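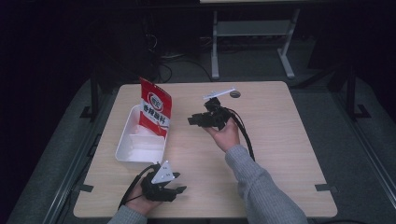
Participants wanted: comparison of hand-held grippers for table-top tasks

Skender is looking for adults to take part in a paid comparison of two hand-held gripper designs. Sessions run at our Culitz site from September. No technical background is required.

Purpose of the study

Demonstrations recorded with hand-held grippers are used to train controllers for robot arms. The quality of the recordings depends on the jaw geometry, the weight of the tool and how quickly the person holding it tires. We have bench figures for all of these. We have far less data on how the designs compare when used by people who did not build them.

The two designs under test are the Pluvero, which has short jaws and a compact body, and the Jelínek, which has a longer jaw and a softer trigger spring. Both are used in pairs, one in each hand, and both are cabled. Every participant uses both designs. The order is set by us in advance and cannot be changed on request.

What you will do

You will stand at a table and handle everyday items with the grippers: snack bags, small boxes, cloths, paper and plastic trays. A typical task is to lift a bag out of a tray with one gripper, pass it to the other and set it down at a marked position. Some tasks are easy. Others, mainly those with thin or crumpled material, have a high failure rate even for experienced users, and failed attempts are recorded and kept along with the rest.

Each session lasts 60 minutes, including a short practice period and a break at the halfway point. Participants attend 2 sessions, one for each design, with at least one night between them. After each session you will fill in a form on grip comfort, wrist strain, jaw visibility and cable drag. The form takes around five minutes and is included in the session time.

The full data set is planned at 1,504 recorded attempts across all participants. Recruitment closes when the session plan for that number is full.

Who can apply

You must be 18 or over and have normal or corrected vision. You must be able to stand for the length of a session and to use both hands without pain. Left-handed applicants are particularly welcome, as the pilot group was almost entirely right-handed.

You should not apply if you have had a hand, wrist or shoulder injury in the past year, or if you have worked on the design of either gripper. Previous use of other hand-held grippers is not a bar, but please state it in your application.

Each gripper weighs under 700 grams with its mounting plate fitted. The weight is carried by the hand and forearm throughout. Applicants who are unsure whether they can manage this may ask to hold a pair before signing the consent form.

Clothing

Sleeves may be long or short but should fit closely at the wrist. Rings and bracelets must be removed. Lockers are provided. Please wear flat shoes, as there are cables on the floor near the work area.

Recording and data

Cameras record the table, the grippers and your hands and forearms. Faces are not recorded. Gripper position and jaw opening are logged throughout, and the logs are stored under a participant number. You may withdraw at any time during a session, or up to four weeks after your second one, and your recordings will then be deleted. After that point the recordings are merged and can no longer be separated out.

The results will be published as a comparison report covering both designs. Participants may ask for a copy.

Payment

Payment is made by bank transfer after the second session. If you withdraw after the first, you will be paid for that session only. Public transport costs within the Culitz area are refunded against tickets. We do not refund parking. Current rates are given in the information sheet sent to all applicants.

How to apply

Write to the Skender study desk with the subject line "Gripper comparison". Include your age, your dominant hand, any earlier experience with hand-held grippers or remote-controlled arms, and the times of day you can attend. Sessions start at 9.00, 11.00, 14.00 and 16.00.

Suitable applicants will receive the information sheet, the consent form and a choice of session times. Places are given in the order in which signed consent forms come back. Applicants who cannot be placed in this round will be asked whether they wish to stay on the list for the arm-mounted trials, which use the same tasks and the same table layout.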